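Regression 29

Last updated: February

The planner stopped at 2:40 in the morning with no error. Mairéad Ó Dálaigh found it that way when she came in, the process alive, the log ending on a line she had written herself: waiting for grasp confidence.

She restarted it. It loaded 2,963 episodes, fit the policy head, ran the first 142 validation clips and stopped again at the same place.

"Memory," said Halvard Nygård, without turning his chair.

"Memory is flat."

"Then a lock."

She attached the debugger. There was no lock. The confidence estimator was returning a value each cycle, and each value was just under the threshold. The planner did what the specification told it to do, which was ask for another look. It had asked for more than 142 looks at a single fold.

Takumi Yokoyama had set the threshold before he left Plirum for Tekville. His commit message read: do not lower this. She wrote to him. He answered within the hour — "What is it looking at?"

She had not checked. She had been reading numbers for two days.

The clip index resolved to the bedroom set, and she opened the frame on the second monitor. Segmentation had merged two things, and she could see why once she stopped looking at the mask. A long black garment lay across the tan mat between the yellow fingers, and the black body of the gripper filled the bottom of the view in nearly the same value. The estimator could not say where the tool ended and the cloth began, so it scored the grasp as uncertain, every time. She left the threshold alone, added a static mask for the gripper body, and typed a reply to Takumi: itself, mostly. Then she started the run again and went to find coffee.
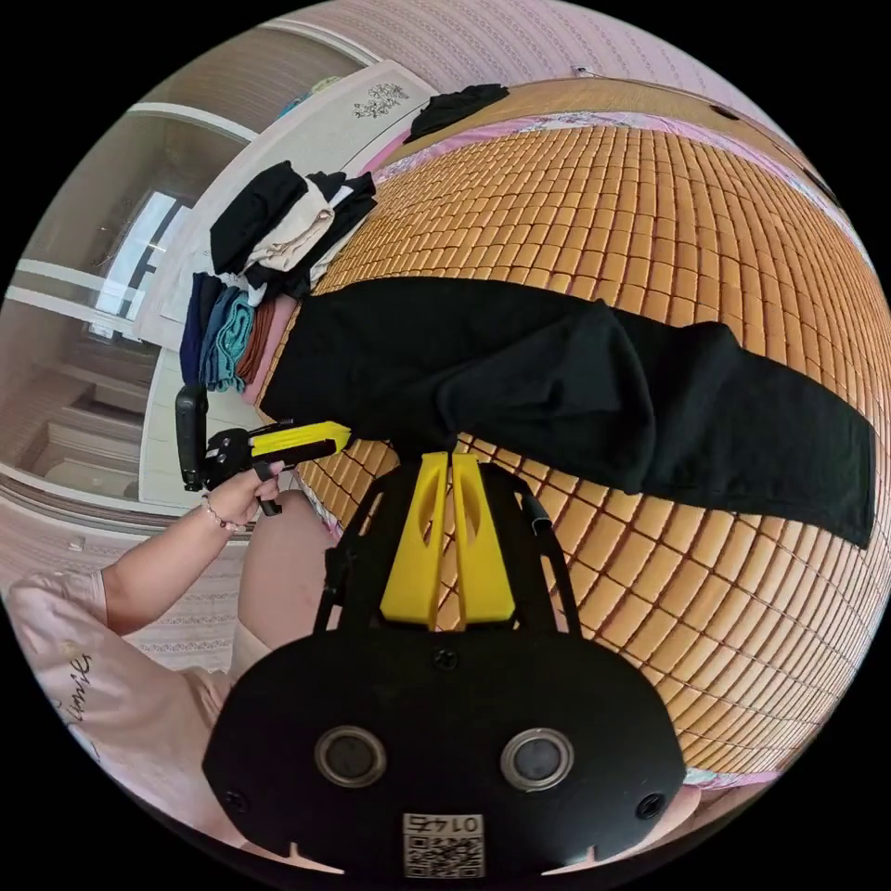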